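dbepari
Suturing bench, second instrument or spare jaws?
We have money for one thing before March. I would like a second needle driver for the arm. My colleague Jamila says we should buy 20 spare jaw tips from Mastis and wait.

g_munshi
Jaws. A second driver also means a new licence, and our quote was 380 per seat.
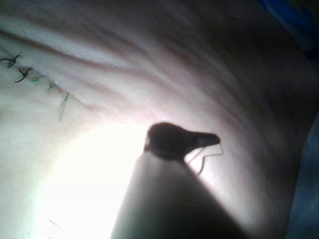

Interrupted stitches, dark and green thread, wrist camera.

noboru_m
I don't agree with Gayan. With one driver, all work stops when it goes for service. Ours was away 3 weeks.

g_munshi
Then rent one for these weeks. Hivley does it.

dbepari
Thank you both. I will ask Hivley for a price.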